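4.2 Where households keep their tomatoes

The second part of the interviews dealt with storage between purchase and use. We had expected most people to name the refrigerator, as the shops in both districts sell tomatoes from chilled shelves and the packs carry advice to keep them cool. The answers were more mixed. Of the 152 households that completed the kitchen diary, a large share kept whole tomatoes at room temperature for at least part of the week, and many moved them from one place to another as they ripened.

Three places came up again and again: the table or worktop, the window sill, and the salad drawer. People who used the window sill nearly always did so for fruit they thought was under-ripe. People who used the drawer tended to shop once a week and to buy more than they needed for the next few days. The table was the default for those who bought loose fruit from the market in Grekow, where tomatoes are sold riper and are meant to be eaten soon.

Storage in the open had one effect that we had not asked about in the first version of the questionnaire. Several people said that a tomato they could see was a tomato they would use. Fruit in the drawer was forgotten more often, and the diaries bear this out – entries for discarded tomatoes mention the refrigerator far more than any other place. We cannot say from the diaries alone whether this is down to being out of sight or to the larger amounts bought by weekly shoppers. 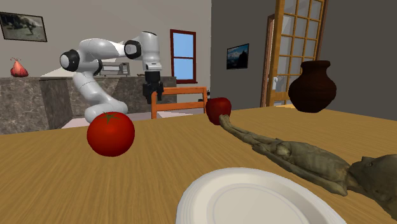
Figure 4. Tomato kept uncovered on a kitchen table (rendered image).

Gladys Montoya, in her written comments on the draft questionnaire, objected to the word "storage" for fruit left in this way. In her view people do not think of a table as a place where food is stored at all; it is where food waits to be eaten, and a question that asks "where do you store your tomatoes?" will push them towards naming a cupboard or a refrigerator. She proposed asking where the tomatoes were at that moment. We took up this wording for the second round, and the number of answers naming the table or worktop rose in both districts.

The change makes the two rounds hard to compare directly. For this reason the first-round answers on location are left out of the analysis in Section 5, although the diary entries from both rounds are kept, as the diary form was the same throughout.

Variety seemed to matter less than we had thought. The two sold most widely in the study area, Adel and Toven, differ in skin thickness and in how long they stay firm, and growers advise treating them differently. Hardly anyone in the interviews knew which of the two they had bought. They judged by colour and by pressing the fruit with a thumb. A few older people in Hellwig went by smell at the stalk end and said that a tomato from the refrigerator could not be judged in this way until it had stood out for some hours.

Cut tomatoes were handled quite differently. Almost everyone put them in the refrigerator, either face down on a saucer or in a lidded box, and most meant to use them within 2 days. The diaries show that this was often not kept to. Half tomatoes made up a good part of what was thrown away in December, when salads were eaten less and a whole fruit was more than one meal called for. Smaller fruit would avoid the problem, but it cost more per kilo in every shop we visited, and price was the reason most people gave for not buying it.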